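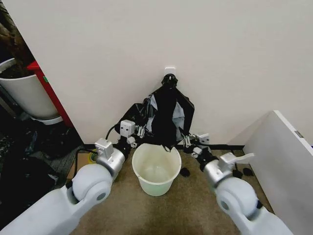

Does Flisora cover state bills as well as federal ones?
It covers both, and you can follow school board agendas too if your district posts them online.

I've been using Flisora since February to keep up with our statehouse, and I've grown awfully fond of it. You pick the bills you care about (I'm following nine, mostly schools and libraries) and it sends a note whenever one moves. The old newsletter I relied on, Lecomte, came out every Friday, and by then 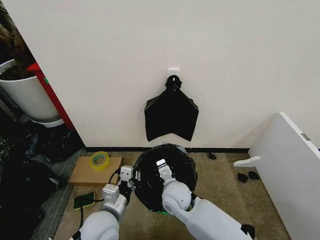 the hearing I wanted to attend had often come and gone. Flisora's alerts usually land by 8 in the morning — in time to move my day around and get a seat. The summaries are short and fair, and I could read the full bill text without squinting! 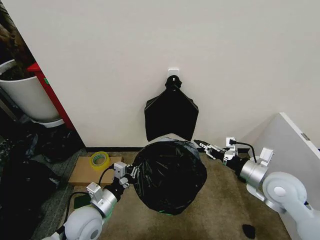 One black bag on the hook, another on the carpet.

My one real grumble is the search, which wants the exact bill number and sulks if you type a topic. Semadis does that part better, though it costs more than I'd care to pay.
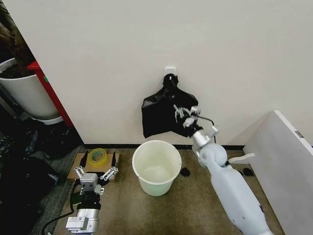

Can two people share an account?
Sharing works fine on the household plan, and each person keeps a separate list of bills.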